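Home | Issues | Authors | Search
Print this page | E-mail this article

4.2 Dropped boards and snagged harnesses

The Jellville cell ran 346 transfers in February. In each one, an arm moved a red circuit board or a wire harness between the yellow bins and a paper-lined steel tray. We logged 34 failures. Most fell into two groups: the board slipped from the fingers on the way up, or a loose wire was caught by a gripper that had been sent for something else.

The second group worries us more. A harness lying in an arc takes up far more of the tray than its connector does, and the Iwasaki planner knew only the position of the connector. It treated the rest of the tray as free space.
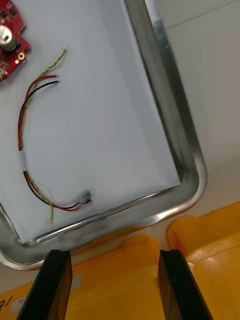

4.3 Grip force and the stop that came late

Board failures were traced to the force threshold. The Arkon controller stops an arm when the measured force falls below a set value, and ours had been set for a heavier part. In six cases a board was already gone before the stop was issued, and the arm went on to the release point with nothing in its fingers. The other arm received no warning and kept moving.

We now send the stop to both arms at once. The change adds 81 ms to each cycle.
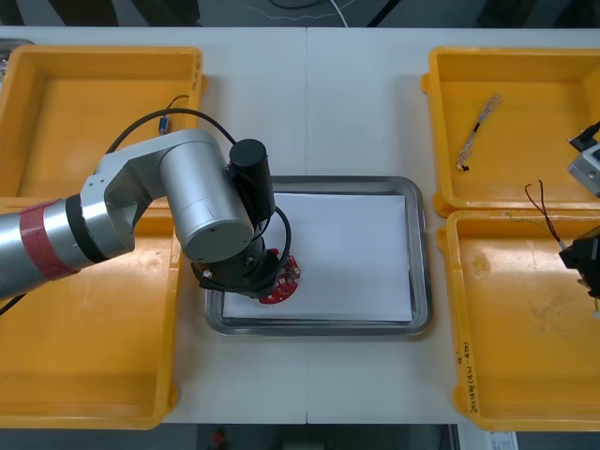 Figure 3. Transfer cell with a board held over the tray.

The grasp point also matters. The board has an uneven outline, and tall capacitors stand close to where the fingers can close. A finger that meets a capacitor first reports a firm grip while the board is free to turn. We have marked these areas as no-grasp zones in the part model used on the Grirnness test set.

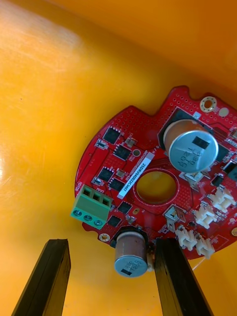 Page last modified: Sat 6 November

The zones do not cover the connector headers, which remain a source of false grip readings. We did not test boards lying face down.

Previous section | Contents | Next section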